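3.2 Work surface and placement of items

The packing station used in this part of the study was set up in the rear room of the Skurberg building, where small goods are returned, checked and put back into their cases before storage. In the earlier survey of the Prevmont and Pearce sites we found that the design of the case received much attention, while the surface on which the case is opened received almost none. Workers at both sites used whatever table was free. Some of these tables were dark, some were covered with printed mats, and two had a raised border which made it difficult to slide an item toward the edge. For this reason we decided to keep the table constant and to vary only the items and the position in which they are laid down.

We selected a large table with a plain white top, without mat, border or printed grid. It was bought second-hand and its surface was not repaired before the study (see Figure 2). 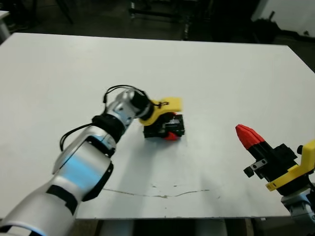

Figure 2. The work table at the Skurberg station, with a red item on the tabletop.

The choice of a white surface has consequences for how easily an item is found and taken. Items of strong colour are separated from the background immediately, also when only a small part of them remains uncovered; the red item in Figure 2 can still be located by its curved portion under the black fingers. A second consequence is that every defect of the top becomes noticeable. The thin dark line which runs horizontally over the lower middle region resembles a crack, and in the first trials we were concerned that it would serve as an unintended guide for aligning the cases. We therefore recorded the starting position of each item relative to this line. No systematic preference was found, and the line was left as it is. Shadows on the top are soft and did not make it necessary to change the lighting, which was the ordinary lighting of the room.

The item set comprised 326 pieces, all taken from the stock of returned goods. They were divided into six groups according to outer shape: flat, elongated, round, conical, soft and irregular. Each piece was used in at least three placements, which gave 1,011 placements in total. Pieces which could not be taken without first being turned over were kept in the set, as they are common in daily work and to remove them would make the task look easier than it is.

Elongated pieces required a separate procedure. When such a piece is laid flat, its long sides are the natural place to hold it, but the point along the length matters a great deal. A piece held near one end tends to rotate when it is lifted, and it then arrives at the case at the wrong angle. A piece held near its middle remains stable, but the hold may collide with the wall of a narrow case. We did not prescribe one solution. The case was laid open near the piece, and its angle on the table was changed between placements so that the piece and the case were seldom parallel.

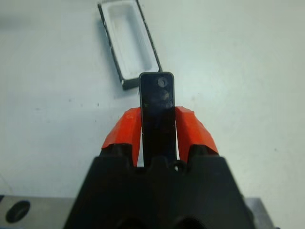
Figure 3. Elongated black piece held by its long sides, with the open case on the work surface.

The cases themselves were of the Rokar type, rectangular, and in up to 400 of the placements the case was empty and open from the start. In the remaining placements the case was closed or already contained another piece, and these are treated separately in Section 4. We note that the order of the placements was fixed in advance and was the same for all sessions. This is a limitation, as an effect of practice cannot be separated fully from an effect of shape. However, the elongated group was distributed over the whole session, from the morning until late afternoon, and we consider the comparison within this group to be reliable.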